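Director's Diary: Greltville Center for Defense Studies
March

The month began with the second reading of the Plomlow paper on coastal artillery reserves. The Center had asked for a plain account of how many reserve gunners could report within 90 hours of a call. The draft gave a longer history of the reserve than was needed and put the answer in a footnote. It has been returned to the authors with a request that the footnote become the first page.

Ms. Johanna Bühler presented her work on the Humitholm depot at 10:30. The depot was built to hold spare parts for 2000 vehicles and now serves a force that has changed its main truck twice. Her view is that parts for the older truck should be sold or scrapped before new shelving is paid for. Mr. Beat Reisinger did not agree. He noted that reserve units still train on the older truck and will do so until their own budget line is settled. The discussion was useful and ran over its time. Both members will submit written notes, to be printed side by side in the spring bulletin.

I record here my own opinion, which is closer to Mr. Reisinger's. A reserve that trains on one vehicle and is expected to deploy with another has been given a problem it did not ask for. The depot question cannot be settled apart from it.

The Nasution lecture has been moved to the main hall. The subject remains the pay and housing of junior sergeants. We have received 237 requests for seats.

Page proofs of the annual report were read through in the afternoon. Table 4 still uses last year's headings, and the map of training areas lacks a scale. Neither error is serious, but both were marked in the earlier round.
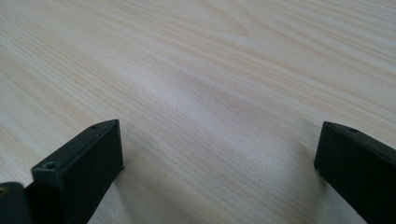 Matters Carried Forward

The exchange of junior fellows awaits a signed letter from our partner institute. The library has asked for 40 feet of additional shelving for the signals collection, and I have approved half. The style guide is to be amended so that unit names are written in full at first mention. Ms. Bühler will chair the reading group in my absence.

Recent Entries
February: Winter Exercise Reports Received
January: On the Length of Officer Postings
December: The Reserve Budget and Its Delays
November: Visit to the Humitholm Depot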